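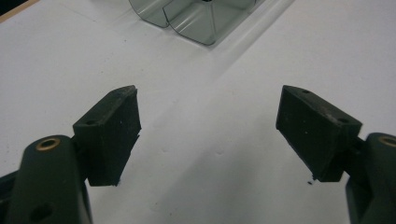

Un recipiente de plástico transparente, de color gris ahumado, sobre una mesa blanca.

¿Cómo nace una casa?

¿Te has fijado alguna vez en un terreno vacío, lleno de hierbas y piedras, y unos meses después has pasado por allí y había una casa entera, con su puerta, su tejado y hasta su buzón? ¡Parece cosa de magia! Pero detrás hay muchísimo trabajo, y es tan interesante que vamos a seguirlo desde el principio.

Primero se mira el suelo

Antes de poner un solo ladrillo hay que saber qué hay debajo. Existen suelos de arena, de arcilla, de roca... y cada uno se porta de una manera. La arcilla, por ejemplo, se hincha cuando bebe agua y se encoge cuando se seca (¡como una esponja!). En el pueblo de Luscombe construyeron una casita en una ladera y, al estudiar el terreno, encontraron roca dura a 2 metros de profundidad. ¡Qué alegría se llevaron! La roca es un apoyo estupendo.

Después se dibuja

La persona que diseña la casa se llama arquitecto o arquitecta. Sus dibujos se llaman planos, y en ellos se ve la casa desde arriba, como si le hubiéramos quitado el tejado. Ahí están las paredes, las ventanas, las escaleras y el hueco que barre cada puerta al abrirse. Para la casa de Luscombe hicieron 33 planos. ¡Uno era solo para los enchufes!

Los pies de la casa

Una casa también tiene pies, aunque no se vean. Son los cimientos. Se cavan zanjas, se colocan barras de acero y se rellena todo con hormigón, una mezcla de cemento, arena, grava y agua que al principio parece papilla gris y luego se pone durísima. Los cimientos reparten el peso de la casa por el suelo, igual que unas raquetas de nieve reparten el tuyo para que no te hundas.

El esqueleto y la piel

Ahora la casa empieza a crecer, ¡y esta es la parte más emocionante de mirar desde la acera! Se levanta la estructura, que es como nuestros huesos. Puede ser de madera, de acero, de hormigón o de ladrillo. Encima va el tejado, casi siempre inclinado en los sitios donde llueve o nieva mucho, para que el agua resbale. El de la casa de Luscombe lleva 773 tejas, todas solapadas como las escamas de un pez.

Luego llegan las paredes exteriores y, dentro de ellas, el aislante. Es un material esponjoso, lleno de aire, que hace de abrigo: en enero guarda el calorcito y en verano no lo deja entrar.

Venas y nervios

¿Por dónde llega el agua a la ducha? Por tuberías escondidas en las paredes y en el suelo. ¿Y la luz? Por cables que viajan dentro de unos tubos. En aquella casita hay más de 298 metros de cable, ¡y no se ve ni uno! Los fontaneros y los electricistas trabajan antes de que se cierren las paredes, así que tienen que saber muy bien dónde irá cada grifo y cada lámpara.

Los últimos toques

Falta enyesar, pintar, poner los suelos, colgar las puertas y colocar los armarios. Al final alguien revisa que todo sea seguro y ya se puede vivir dentro.

Palabras para tu cuaderno

Solar: terreno donde se va a construir.
Viga: pieza larga y horizontal que sujeta el peso de lo que tiene encima.
Pilar: pieza vertical donde se apoyan las vigas.
Andamio: plataforma que se monta para trabajar en alto.

¿Te animas?

Dibuja el plano de tu habitación vista desde arriba. Mide la cama con pasos de tus pies y úsalos como regla. ¡No te olvides de marcar hacia qué lado se abre la puerta!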